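Workroom walk-through, Prunel building, second floor
Thu 12 June
Checked by: Roel Van Wijk

Exits and aisles
Main door opens fully - OK
Rear door opens fully - sticks at the bottom, needs planing. Reported last time too.
Aisle by the storage racks clear - NO. Two Meinecke cartons on the floor. Moved during the visit.
Exit sign lit - OK

Fire equipment
Extinguisher 13, by the sink - OK, pin and seal in place
Extinguisher 218, hallway - gauge in the green, tag missing. New tag ordered from Hillitz.
Smoke alarm test - OK

Electrical
Panel door closed and labeled - label faded, still readable
Extension cords - one run under the mat by the window. Pull it out and use the wall outlet.
Cover plates - one cracked next to the coat hooks. Work order 762.

First aid
Kit on the wall, sealed - opened, short on small bandages and eye wash
Contact list posted - out of date, still shows the old Claltix night number

Tables and seating
Table legs tight - OK
Tabletops free of chips and sharp corners - OK
Chairs - one with a loose back, tagged and set aside
Loose straps and cords on clothing - spoke with staff, no action needed

Floors
Dry and swept - OK
Mat edges flat - curling at the main door. Tape for now, replace in July.

Open items go to the building office. The rear door should come first - it is the only other way out on that side. 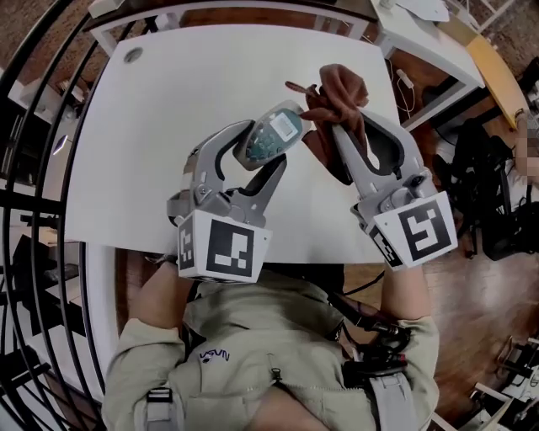

Comment added by Dana: the rear door was planed once before and swelled up again, so please have them look at the hinges and the threshold while they are at it.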